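Accept all cookies | Only necessary
Share 12 | Comments 0

3.2 Garment care and size retention

The second part of the study concerns what happens to organic cotton baby clothing in the home. In Section 3.1 we reported the fabric weight and the stretch of the knitted samples before sale. These values are useful to the producer, but parents judge a garment mostly after several washes, when the leg has become shorter or the waistband does not return to its shape. For this reason we asked the participating households to continue their normal laundry practice and to make no change for our benefit.

The garments were supplied by two small labels, Birnora and Zuklow. Birnora delivered leggings and sleepsuits in a single jersey knit, and Zuklow delivered loose trousers with a ribbed cuff. Both labels use cotton from certified farms, but their finishing is different. The Birnora fabric is pre-washed at the mill before cutting. The Zuklow fabric is steamed and then rested flat, and the care label asks the customer to wash it once before the first wear. In total 1130 garments were given out, in sizes from newborn to 24 months. Each one carried a small woven number inside the side seam, so that it could be measured again at the end.

Measurement was done on the inside leg, the waist at rest and the body length from shoulder to crotch where this applied. The garment was laid flat on a table without pulling and left there for 10 minutes before the first reading. We found in the pilot work that a garment taken directly from a drawer keeps its folds, and the folds make the inside leg appear shorter. Two readings were taken by different persons and the mean was used.

Household tasks which compete for time with laundry were recorded in the same diary. Parents wrote down cooking, shopping and putting away food, cleaning and childcare in blocks of half an hour. Most of them ran the washing machine in the evening, and in many diaries the drying was started late or left until morning.

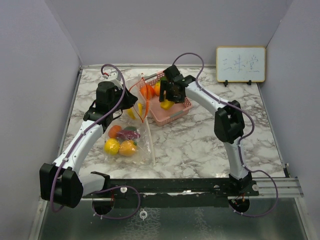 Figure 4. Tabletop workspace with two robot arms, a clear plastic bag of produce and a pink basket.

The diaries showed that the written care label has less influence than we expected. Of the 500 households which returned a complete diary, the greater part washed baby clothes together with the clothes of adults, at the temperature chosen for the adult load. Separate washing was common only in the first weeks after birth. After this period it became rare, also in families who had told us at the start that they would continue with it. Tumble drying followed the season. It was used most in December, and the garments returned after the winter had lost more length than those returned in summer.

The loss was not equal in the two directions of the knit. Length changed clearly and width changed little, and in some of the Zuklow trousers the width became slightly larger. We think this comes from the ribbed cuff, which holds the lower leg while the upper part relaxes. The Birnora leggings were more stable in length, but their waistband was weaker at the end of the period. Parents complained about the waistband more often than about the leg, perhaps because a short leg is understood as the growth of the child.

A further group of households received a mild liquid detergent, Bruvivance, in place of their usual product. We did not find a difference in size between this group and the others. The surface of the fabric was softer according to the parents, but they knew which detergent they had used, so this result should be read with care.

Color was noted on the scale described by Ranjbar in the earlier report of this project. Dark prints faded first at the knees and at the seat, where the crawling child rubs the cloth against the floor. Undyed garments could not be graded on this scale and are left out of Table 5.

3.3 Second use

At the end of 12 months the families were asked what they would do with the garments.

Back to top | Contact | Copyright and permissions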